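暮らしの道具 > キッチン > 布もの > クラダノの台ふきん

Cladano(クラダノ)リネンコットンの台ふきん 2枚組

毎日いちばんよく手に取る台所道具は何だろう、と店の者どうしで話していたら、包丁でも鍋でもなく「ふきん」という答えがそろいました。朝起きて湯をわかす前にまず一枚、食事のあとに一枚、夜の片づけの終わりにもう一枚。これだけ世話になっているのに、いただきもののタオルを半分に切って使っていたり、端がほつれたままだったり、案外かまってもらえないのがふきんです(かくいう私もそうでした)。

そんな私が、三年ほど前から家でずっと使っているのがクラダノの台ふきんです。ようやく当店でもお取り扱いできることになりましたので、少し長くなりますが、お茶でも飲みながら読んでいただけたらうれしいです。

麻と綿、ちょうどいいところ

麻だけのふきんは、水をよく吸ってさっと乾くかわりに、おろしたてのうちは張りが強くて、お皿の丸みになかなか沿ってくれません。綿だけのものは最初からやわらかいのですが、梅雨どきなど、夕方に干したものが翌朝もまだ少ししめっていて、あのいやな匂いのもとになります。

クラダノの台ふきんは、たて糸に綿、よこ糸に麻を使った平織りです。手に持つと思ったより軽く、しぼると片手におさまるくらい小さくなります。広げると大きめのハンカチほどで、食卓をひと息に拭いても途中でたたみ直さずにすみます。

織りを考えたのは、クラダノを立ち上げたスマランダ・ボグダンさん。もともとはベッドまわりの布を作っていた方で、シーツの端切れを自分の台所で使ううちに「売りものより端切れのほうが気に入ってしまった」のが始まりだそうです。それから糸の太さを変えては織り、洗い、また織り直して、いまの厚みに落ち着くまでに試した布は200枚ほど。ご自宅の引き出しにはその頃の試し織りがまだぎっしり入っていて、お客さまが来ると何枚か持って帰らせるのだと笑っておられました。

縁の始末のこと

ふきんの寿命は、だいたい縁で決まります。真ん中はまだしっかりしているのに端からほどけてきて、糸が蛇口に引っかかったりして、もういいかと雑巾に回してしまう。もったいないですよね。

この台ふきんは四辺を三つ折りにして、角だけ二度縫ってあります。縫っているのはヴァサンティ・ロイさんの小さな縫製所で、角の折り方には少し癖があり、裏から見ると封筒の口のような形になっています。厚みがひとところに重ならないので、角もほかのところと同じように乾きます。一か所だけついている細いループは、フックにかけるためのもの。わが家では流しの横の吸盤フックに、昼も夜もぶら下がっています。 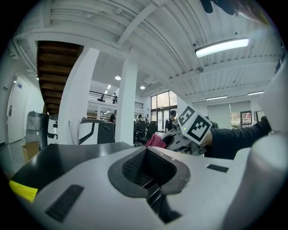

色は四色あります

生成り
いちばん人気で、いちばんくたびれ方がきれいな色です。使うほどに白っぽくなり、麻の節が浮いて見えてきます。漂白剤を使いたい方はこちらをどうぞ。

からし
お茶やカレーのしみが目立ちにくい、頼れる色。私は食卓用をこの色と決めています。洗うごとに少しずつ明るくなって、二年目くらいの、やや褪せた感じがとても好きです。

青ねず
曇りの日の海のような色、と言ったら大げさでしょうか。ステンレスの流しによくなじみます。しみはからしの次に目立ちません。

すみ
黒に近い濃い灰色です。最初の数回は色が出ますので、白いものとは分けて洗ってください。グラスを拭くのには少し向きません(細かい繊維が残ると目につきます)。

おろし方とお手入れ

届いたら、まずぬるま湯に一晩つけてください。織るときに使った糊が落ちて、ここで初めて本来の吸い込みになります。せっかちな方は洗濯機で二度続けて回しても大丈夫です。糊がついたまま使いはじめると、水の上をつるつるすべるばかりで「ちっとも吸わない」とがっかりされると思いますので、ここだけはどうかお願いします!

ふだんは洗濯機でふつうに洗えます。柔軟剤は控えめに、できれば無しで。干すときは四隅を軽く引っぱって形をととのえておくと、アイロンいらずです。生成りは煮洗いもできます。私は鍋に湯をわかして粉石けんをひとさじ、弱火で8分。火を止めて冷めるまで放っておいて、あとはすすぐだけ。鍋の中でふきんがふかふか揺れているのを眺めていると、なんだかこちらまでさっぱりした気分になります。

乾燥機は使えますが、最初の一回で縦に少し縮みます。かけつづければそこで落ち着きます。気になる方は陰干しになさってください。

使っている方の声

イェシ・ウェルドゥさんは焼き菓子のお店をされていて、粉だらけの作業台をこのふきんで拭いているそうです。「粉が布の中に入り込まないで、流しで振るとちゃんと離れてくれるのがありがたい」とのこと。パン生地の上にかけておくのにも使ってみたら、くっつかずに具合がよかったと教えてくださいました。なるほど、と思って私も翌日すぐ真似しました。

ウルミラ・プラジャパティさんからは、反対に「思ったより薄くて最初は頼りなかった」というお声もいただいています。それまで厚手のパイル地をお使いだったそうで、たしかにあのふかふかを期待されると、拍子抜けなさるかもしれません。ひと月ほどして「乾くのが早いので、こればかり使うようになりました」とお便りをくださいましたが、厚手がお好みの方には、下にあるワイルデールのワッフル地をおすすめしておきます。

贈りものに

2枚を重ねて、薄紙の帯をかけた状態でお届けします。色は同じもの同士でも、ちがう色の組み合わせでも。ご注文のとき備考欄に「生成りとからし」のようにお書きください。何も書かれていない場合は、生成りを2枚お入れします。

引っ越し祝いや、ちょっとしたお礼にと選んでくださる方が多く、7月はとくにまとめてのご注文が増えます。たくさんご入り用のときは、少し早めにひと声かけていただけると助かります。帯にお名前を入れるのは、いまのところ手書きになります。字は私ですので、どうぞお手やわらかに。

商品について

素材:綿(たて糸)、麻(よこ糸)
入り数:2枚
色:生成り、からし、青ねず、すみ
洗濯:洗濯機可。漂白剤と煮洗いは生成りのみ可
乾燥機:可(初回に縮みあり)
ループ:一か所

織りの節や糸の太さのむらは、麻の性質によるものです。一枚ごとに表情がちがいますので、そのままお楽しみください。寸法にも多少の差があります。

発送は毎週火曜日です。月曜の正午までにいただいたご注文を、翌日にまとめてお送りしています。すみ色は次の入荷まで残りわずかですので、お急ぎの方はお早めにどうぞ。

シェア 100
コメント 8

あわせて見られている道具
ワイルデール ワッフル地の厚手ふきん
ジリックス 吸盤つきふきん掛け
ファキール 粉石けん 詰め替え用
クラダノ リネンコットンのエプロン
クラダノ 鍋つかみ(生成り・からし)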